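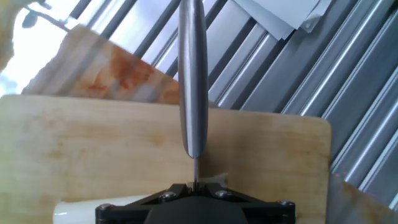
Figure 2. Pale wooden cutting board of the large type, with a stainless-steel handle in front.

3.2 Board material and cleaning habits

Households in Nusville and Tinudlow were asked which cutting boards they owned, which one they used most, and how they cleaned it after preparing raw meat. Of the 300 households contacted, 226 returned a completed form. Wooden boards (Figure 2) were the main board in 162 of these homes. The rest used plastic or glass, or cut food on a plate.

Owners of wooden boards gave similar accounts of daily cleaning. Most washed the board by hand with dish soap and stood it on its edge to dry. A smaller group wiped it with a damp cloth and put it back on the counter. Wiping was more common when the last food cut was bread or fruit, but several people said they did the same after chicken if they were in a hurry. Nimri and Obeidat reported the same pattern in their earlier work in Awad, where the form was filled in by the person who did most of the cooking.

Keeping separate boards for meat and vegetables was less common than we expected. Many homes had more than one board, but the second was often smaller and kept for cheese or for guests. Where two boards were in regular use, people told them apart by size or by old knife marks. Color coding was mentioned only by respondents who had worked in restaurant kitchens.

Oiling was rare. Those who did it used whatever cooking oil was at hand - usually sunflower - and did not follow a schedule. Boards were replaced when they split or warped, and knife scars alone were seldom given as a reason.

The form did not ask how long a board was left before washing. Issa Nimri added this question to the version used in Tondness in June, and those answers are treated separately in Section 4. Abla Obeidat coded the written comments for both towns using the categories listed in the appendix.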